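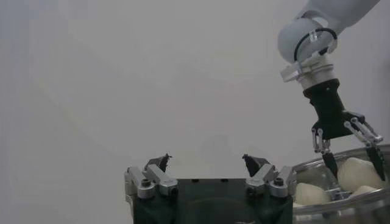 Antical en polvo Zosent para pequeños electrodomésticos, bote de 326 g

Ref. 101
Disponible. Envío en dos días laborables.
Precio revisado el viernes, 30 de octubre de 2026

Descripción

Es ácido cítrico. Lo decimos en la primera línea porque la etiqueta tarda bastante en decirlo y antes pasa por «fórmula activa», «tecnología de arrastre» y una gota azul con sonrisa. Dentro del bote hay ácido cítrico en grano fino, un antiapelmazante y nada de perfume. El perfume se lo quitaron en mayo y, a nuestro juicio, es la única mejora real de los últimos cambios de envase.

Sirve para quitar la cal de hervidores, vaporeras, cafeteras de filtro y depósitos de agua que se puedan vaciar volcándolos. Lo vendemos porque funciona, se dosifica bien y el tapón cierra de verdad. Si ya tiene en casa un saco de ácido cítrico alimentario, siga con él y ahórrese el pedido.

Lo que promete el fabricante y lo que pensamos nosotros

«Protege la resistencia durante meses». Lo dudamos. El producto disuelve la cal que hay el día que se usa. Con agua dura, la siguiente capa empieza en cuanto vuelve a calentar.

«Reduce el consumo eléctrico». Puede que algo, en un aparato muy incrustado. Zosent no publica ninguna medición y nosotros tampoco la tenemos, así que no ponemos cifra.

«Devuelve el brillo original al acero». Las manchas blanquecinas de cal se van. Las irisaciones azuladas a veces mejoran y a veces se quedan igual. Los arañazos, por supuesto, siguen ahí.

«Apto para todas las superficies». No. Vea el apartado de incompatibilidades antes de comprar.

Modo de empleo

Desenchufe el aparato y déjelo enfriar. Disuelva 50 g en un litro de agua templada, en una jarra aparte, y vierta la mezcla en el depósito hasta cubrir la marca de cal. Espere media hora. Si quedan placas gruesas, repita con mezcla nueva; alargar la primera toda la noche sirve de poco.

Vacíe, frote con una esponja blanda y aclare tres veces. Después ponga agua limpia, caliente el aparato unos minutos y tire también esa agua.

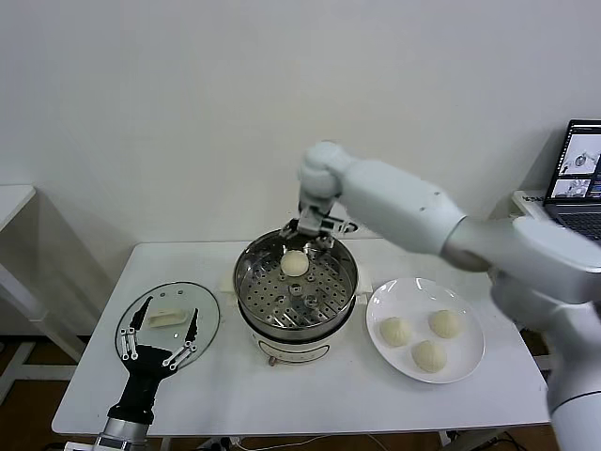
El bote da para seis dosis completas y sobra un resto que no llega a la séptima. En la etiqueta pone «hasta 12 usos», que sale únicamente con media dosis. Con media dosis se limpia un hervidor cuidado - el que menos falta le hace.

Incompatibilidades

No lo use sobre mármol, piedra caliza, aluminio sin tratar, esmalte desconchado ni piezas cromadas que ya estén picadas. Las salpicaduras en una encimera de mármol dejan una marca mate que no se quita fregando. No lo mezcle nunca con lejía.

En cafeteras superautomáticas mande el manual de la máquina. Algunos fabricantes rechazan los descalcificadores a base de cítrico y discutir luego una garantía es muy desagradecido.

Ficha

Contenido neto: 326 g
Composición: ácido cítrico y antiapelmazante
Dosis por litro: 50 g
Perfume: sin perfume
Medidor: incluido, de plástico, con una raya difícil de leer
Envase: bote con tapón de rosca
Conservación: cerrado y en sitio seco, fuera del alcance de los niños

Comparación con otros que tenemos en tienda

Wondus líquido. Cómodo, ya diluido y bastante más caro por uso. Pagar el transporte de una botella que es casi toda agua nos parece mal negocio, pero hay clientes que no quieren pesar nada y lo entendemos.

Menzies en pastillas. Tardan en deshacerse y obligan a usar una entera aunque el depósito sea pequeño. Para un hervidor grande van bien.

Bolitas imantadas Wekix. Las retiramos del catálogo. Se dejan dentro del agua y supuestamente evitan que la cal se pegue. Nos siguen preguntando por ellas, y seguimos sin haber visto una prueba que nos convenza.

Opiniones

Hay 92 valoraciones publicadas, casi todas buenas. Conviene leerlas con calma: muchas están escritas el mismo día de la entrega. La queja más repetida es la del medidor, y estamos de acuerdo. Use una báscula de cocina.

Devoluciones

Se aceptan botes sin abrir. El precinto va debajo del tapón.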